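Reading a Landscape for Color: Notes for Session 2
Evening Drawing and Painting, Sartori Room 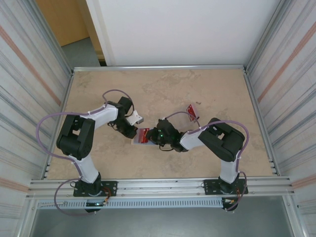 Welcome back, everyone, and thank you for the lovely pile of homework sketches. Tonight we're going to talk about neutrals, the quiet colors that do most of the work in a painting and get hardly any of the credit. A neutral is simply a color with its brightness of character turned down, and most of what you look at all day long is made of them. Beige is a good one to start with, like the work surface in the photo, because we tend to call it "no color" and then mix it far too yellow. Set beside white it looks warm and rather dark, and set beside black it looks pale, and then one small strong note, such as that purple cable, makes it seem warmer still. Keep that in mind when you get to the fields.

For the landscape itself, I'd like you to work from the view over Galtiren that we printed last time (spare copies are in the tray). Before you touch the paints, squint at it until the details melt, and find the lightest and darkest areas. Most beginners make the far hills too dark. Hills lose contrast as they go back, and they usually drift toward blue, so mix them lighter than you think you should and then, if you can bear it, a little lighter again.

Mixing your grays

Start with ultramarine and burnt sienna – those two will get you through a whole summer. More blue gives you a rain cloud, more sienna gives you a plowed field in August. Please don't reach for black from the tube just yet. We'll come to it when we do the Tronport harbor studies, and I promise it will be worth the wait.

Make a chart of 48 small squares, going from your bluest gray to your brownest, and add white a touch at a time as you move down the page. It takes a good while, so put some music on. Label the mixtures as you go, even the ugly ones, which have a way of being just what you need for a tree trunk later.

For next time

Finish the chart and bring one small landscape, postcard size, painted only in neutrals. The Flirkik pads are fine for this if you tape down the edges first.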